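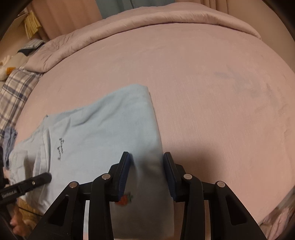

Machine embroidery on clothing is the application of decorative or identifying stitching to a garment by means of a sewing mechanism that moves either the needle or the cloth under pattern control. It is distinguished from hand embroidery by the use of two threads, an upper thread carried by the needle and a lower thread supplied from a bobbin, which interlock within or beneath the fabric. Lettering is among the most common subjects. It may be set in block capitals, in small serif faces, or in script, as with two short lines of cursive in black thread on a pale blue garment. Dark thread on a light ground gives the highest legibility at small sizes but also shows errors in registration and density most readily. This article deals mainly with lettering on light and medium weight garments.

Terminology

The stitched area is called the design. The cloth beneath it is the ground. A design is divided into objects, each with its own stitch type, direction, and density. The conversion of artwork into objects is known as digitizing, and the resulting file as a stitch file. The term "monogram" is properly limited to a device made of initials, although workshops often use it for any personal name.

Stitch types

Running stitch is a single line of stitches placed end to end. It is used for fine detail, for outlines, and for travel between objects. Very small script is sometimes worked wholly in running stitch, with a second pass to thicken the line.

Satin stitch consists of closely spaced threads laid from one side of a narrow column to the other. It is the usual choice for lettering. Columns that are too narrow cause the needle to enter the same holes repeatedly, which can cut the ground. Columns that are too wide leave long loose threads that snag in wear and laundering.

Fill stitch, also called tatami, covers larger areas with rows of shorter stitches offset from one row to the next. It is rarely needed for lettering below the size of a chest badge.

Underlay is stitching placed before the visible layer. It fastens the ground to the backing, lifts the top stitches, and limits distortion. For satin lettering the underlay is normally a single center run or an edge run set slightly inside the column.

Script lettering

Cursive alphabets present problems not found in block alphabets. The joining strokes between letters are thin, and the main strokes vary in width along their length. Where a joining stroke meets the next letter, stitches from both objects overlap and may build up into a hard ridge. Digitizers reduce this by shortening the overlap or by treating a pair of letters as a single object.

Closed loops, as in the lower case "e" and "a", tend to fill in at small sizes. The common remedies are a thinner thread, a smaller needle, and a slight enlargement of the loop relative to the rest of the letter. Capitals with long entry strokes are often simplified.

When lettering is arranged on more than one line, the lines are generally stitched from the center outward or from top to bottom, so that any movement of the ground is spread evenly. Descenders of the upper line must clear the ascenders of the lower line. If they touch, the lines are either moved apart or one is shifted sideways.

Thread and needles

Polyester and rayon are the principal upper threads. Polyester resists bleach and repeated washing and is preferred for work clothing. Rayon has a softer luster and lies flatter in narrow columns. Cotton is used where a matte finish is wanted. Bobbin thread is usually finer than the upper thread and is most often white, although black bobbin thread may be substituted under dark lettering to prevent light specks at the edges of columns.

Sharp needles are used on woven cloth and ballpoint needles on knits. A worn needle produces frayed thread, skipped stitches, and small punctures around the lettering.

Stabilizers and hooping

A stabilizer, or backing, is a sheet placed beneath the ground during stitching. Cut-away backing remains in the garment and suits knits. Tear-away backing is removed by hand and suits stable woven cloth. Water-soluble film may be laid on top of napped fabrics to keep stitches from sinking.

The ground must be held flat in the hoop without being stretched. Cloth stretched during hooping returns to its original size on release, and the area around the design puckers. Hoop marks on delicate fabric are reduced by binding the inner ring with tape or by hooping the backing alone and attaching the garment with adhesive.

The Mendon trials

A comparison of small script lettering was carried out at the Kettani workshop in Mendon under Brahim Lahlou. The trials used 76 sample panels of woven cotton, each stitched with the same two-word design and laundered up to 52 times. Panels without underlay showed lifted edges earliest. The largest single source of rejection was closed loops, followed by puckering along the baseline. A second series in Vistdale, using the same stitch file of 722 stitches, substituted a finer thread and reported clearer loops but more thread breaks. The two series were made on different machines, and the results are not strictly comparable.

Care and removal

Embroidered garments are washed inside out and ironed from the reverse over a padded surface. Direct ironing flattens satin columns and may glaze polyester thread. Dark threads should be tested for color loss before the first wash with a light ground.

Lettering is removed by cutting the bobbin thread on the reverse and drawing the upper thread out from the face. Needle holes normally remain visible in tightly woven cloth. Steam closes some of them. Areas that were beneath the stitching may also appear darker than the surrounding fabric where the garment has faded.

Article by Sanaa Tazi
Last revised in July

Related articles
Satin stitch
Bobbin tension
Laundry marks
Chain stitch lettering
The Vundbridge pattern books
Cut-away and tear-away backings

Home | Index A–Z | Textiles | Contributors | Contact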